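### 3.2 Household sampling and container inventory

The field component covered 145 households in two districts, Clidberg and Trumirden, selected from the municipal address register by systematic sampling with a random start. Addresses that were vacant, commercial or under renovation were replaced by the next residential address on the same street. Districts were treated as separate strata because their housing stock differs: Clidberg consists mainly of prewar row houses with cellars, while most dwellings in Trumirden are apartments built with little fixed storage.

Each household was visited once. The visit followed the Bittencourt protocol, under which an item is recorded as a storage container if it is movable by one adult, is open or openable at the top, and is used to hold other objects for longer than one day. Suitcases were recorded only when they held items unrelated to travel. Drawers, shelves and fixed cupboards were excluded. Nested containers were entered separately, with a field linking the inner container to the outer one.

In total, 1643 containers were recorded. For each, the enumerator entered the room, height above floor level, material class, color class, fill level and main contents. Fill level was scored on a scale of four steps, from empty to overfull, where overfull means that at least one item projects above the rim. Contents were coded to the most frequent category by item count; where two categories were tied, the one with the larger volume was used.

### 3.3 Material and color classes

Material was assigned by touch and sight to one of six classes: plastic, woven plant fiber, textile, metal, cardboard and wood. Mixed items were assigned to the material of the side walls, so that a wire basket with a cloth liner was entered as metal. We did not attempt to separate polymers. A pilot showed that resin codes were missing or worn on too many items to be of use, and asking residents about purchase details lengthened visits without improving the data.

Color was more troublesome. Pale plastics yellow with age, and enumerators in the pilot disagreed on where white ended and cream began. The final scheme therefore merges white, ivory, cream and beige into a single light neutral class (Figure 4). Saturated colors were coded by hue name, and gray and black were merged into a dark neutral class. Transparent containers form a class of their own – they behave differently in the retrieval analysis and should not be pooled with light neutrals.

### 3.4 Retrieval frequency

Residents were asked how often each container was accessed, with response options ranging from daily to less than once a year. Recall data of this type are known to overstate the use of items kept in plain view. To limit this effect, the question was asked with the container in front of the resident, and before any question about its contents. Responses were then collapsed to a binary variable, active or dormant, with the cut set at once a month.

The binary variable was modeled by logistic regression with household as a random intercept. Predictors were height above floor, room type, material class, transparency and fill level. Color class was retained as a control only. Containers stored inside other containers were left out of the main model and are treated in the supplementary analysis. 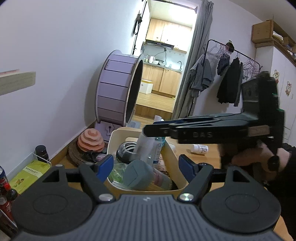
**Figure 4.** Open basket, plastic, cream; coded as light neutral.

The merged color class has one drawback. Households in Trumirden tend to buy storage items in matching sets, so color is partly confounded with date of purchase, and the light neutral class may absorb some of that effect. Refitting the model without color left the signs of all remaining coefficients unchanged. The coefficient for transparency moved slightly toward zero but stayed within its original interval.

A second limitation concerns season. Visits took place before December, and containers for winter clothing were likely to be in transition between storage and use. The Cloltholm inventory, which applied a similar definition of container, was conducted in spring, and direct comparison of dormant shares between the two data sets is not advised. Material shares should be less sensitive to season and are compared in Section 4.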